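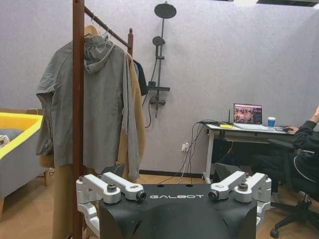 Room, Ranbridge unit: wooden clothes rack with gray hooded jacket and camel coat.

Progress report, 2023-09-09
Prepared by Javiera Domínguez for the Plirna housing fund

The rack is in and has clothes on it. I'd be careful about reading more into that. The proposal said open hanging storage would get coats off chairs and beds in the furnished units, and so far I have a rack with coats on it in one room, which a row of hooks would also have given us.

My main doubt is capacity. A long coat and a hooded jacket take up a lot of room on a single rail, and winter coats are bulkier still. Arnasari quoted us 40 hangers per rack. I don't believe that figure for anything heavier than shirts, and I have asked them what garments they used to get it.

Two of the units have racks now. Two more are waiting on delivery, and the supplier's last message gave no date. The Hồ unit wants a closed wardrobe instead, and I think their argument about dust is a fair one.

Spending is within the budget line, mostly on account of the late deliveries. I would not call that a saving.

I recommend holding the second order until January, when we will have seen the racks under heavy coats. If the fund prefers to go ahead sooner, I'd want the capacity question answered in writing first.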